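作業室整理プロジェクト「Roltunia」中間報告
提出先:Grernerach 助成担当 Siiri Pelkonen 様
提出日:2019年4月12日
作成:Vilja Harju

1. 今期の状況

前回の報告で、私は「床に区画を引けば物が片付くという前提そのものが疑わしい」と書きました。今期の作業を終えても、その見方はあまり変わっていません。ただ、変わった点もいくつかあるので、以下に分けて書きます。

申請書では、作業室の整理を「床」「台」「端末」の三段階で進める計画でした。床は終わりました。台は途中です。端末については、終わったと言ってよいのか私には判断がつきません。Gornum の担当者は完了と見なしており、先方の月次メモにもそう記載されています。私は署名していません。

支出は床のテープと下地の清掃で80ユーロ、台まわりの金具で400ユーロです。後者は申請時の見積もりを超えています。見積もりを作ったのは私ではありませんが、確認したのは私なので、その点の責任は引き受けます。

2. 端末と台まわり

ノートパソコンは、これまで人によって置き場所が違いました。台の上に置く人もいれば、棚に立てかける人もいて、ケーブルがそのたびに別の経路を通ります。そこで金属の支柱とクランプで位置を決め、ケーブルは下へ垂らす形にそろえることにしました。

位置を決めれば探す時間が減る、というのが提案書の理屈です。私は減った時間を測った記録を求めましたが、届いたのは Sun-ja Ok さんの手書きの表が一枚だけで、しかも整理前の数字がありません。比べようのない表を添付しても仕方がないので、本報告には付けていません。

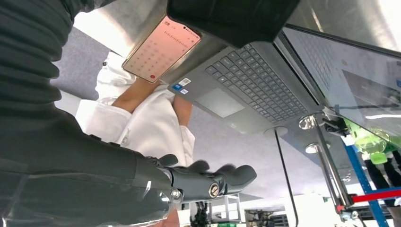

Kamonchanok Wiriya さんからは、画面の反射が気になるという指摘がありました。照明を動かすか、画面の角度を変えるかで意見が分かれています。照明の移設には建物側の許可が必要で、返事はまだ来ていません。角度の変更なら今日にでもできるのですが、支柱の締め具を緩めると高さまで狂うという話で、こちらも先送りになっています。

スマートフォンの扱いも決まっていません。作業中に電卓や連絡に使う人が多いのに、提案書には「私物は所定の場所へ」とあるだけで、所定の場所がどこなのか書かれていません。次期までに文面を直すよう Gornum に依頼済みです。台の端に小さな受け皿を付ける案が出ましたが、物を減らすための計画で物を増やすことには賛成できません。

3. 床の区画

灰色のカーペットの上に、黄色いテープで四角い区画を設けました。図面どおりに貼れています。仕事は丁寧でした。

疑問は三つあります。まず、毛足の短いカーペットとはいえ、テープが掃除に何か月耐えるのか、根拠のある数字がありません。製造元に問い合わせた Milagros Ortuño さんによれば、硬い床での試験結果しか出てこなかったそうです。次に、区画に名前がありません。四角があっても、何を置く四角なのかは貼った人にしか分からない。初めて入室した人に尋ねたところ、「通路だと思った」と答えた人と「立入禁止だと思った」と答えた人がいました。最後に、区画の大きさが、置こうとしている物の大きさから決められたようには見えません。部屋の余った広さを割っただけではないかと Gornum に聞きましたが、はっきりした返事はもらえませんでした。

区画に名札を付ける件は、40ユーロ以内で済むという見積もりが Jääskeläinen から出ています。これは承認して構わないと思います。

4. トレー

台と区画の間を行き来する物のうち、いちばん議論になったのがトレーです。今回の計画では、長方形で縁の立った黒いプラスチックのものを使います。面に長円形の穴が並んでいます。
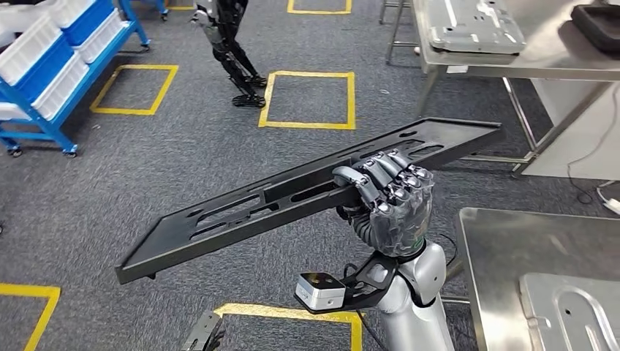 黒い穴あきトレーと、黄色テープの区画を設けたカーペット床

このトレーを選んだ理由として、提案書は「洗いやすく、見失いにくい」としています。見失いにくいかどうかは怪しいと思います。艶のない黒は灰色の床の上ではそれなりに目立ちますが、機材の陰に入れば話は別です。洗いやすさについては穴の角に汚れが残ると言う人もいて、まだ評価できる段階にありません。

穴より小さい部品は当然落ちます。Wiriya さんは底に敷くシートを提案していますが、敷けば穴のあるトレーを選んだ意味がなくなります。部品の種類ごとに容器を分けるほうが素直でしょう。容器代として200ユーロの予備費を充てられるか、ご判断をお願いします。

良い点も書いておきます。平たく、縁に指がかかるので持ち運びの形が決まりやすく、ステンレスの台に置いたときの収まりも悪くありません。以前の箱は深さがまちまちで、重ねると必ず傾きました。この点は Ok さんも Ortuño さんも同意見で、私も異論はありません。

5. 次期に向けて

11月の最終報告までに、次のことを済ませたいと考えています。

区画の名札を付け、置く物の一覧を作る。
画面の反射について、照明か角度かを決める。
トレーの洗浄を同じ手順で続け、穴の角の状態を記録する。
探し物にかかった時間を、全員が同じ用紙に書く。

四つ目が実行されない場合、最終報告で効果について何か述べることはできません。整った部屋の見た目を成果として提出するつもりはありませんので、あらかじめお伝えしておきます。整理前の記録がないことは今さら補えませんが、隣の作業室は旧来の配置のままなので、そちらで同じ用紙を使わせてもらえないか交渉中です。

金具の超過分の明細は別便でお送りします。Gornum の請求書に型番の誤記が一か所あり、訂正版を待っているところです。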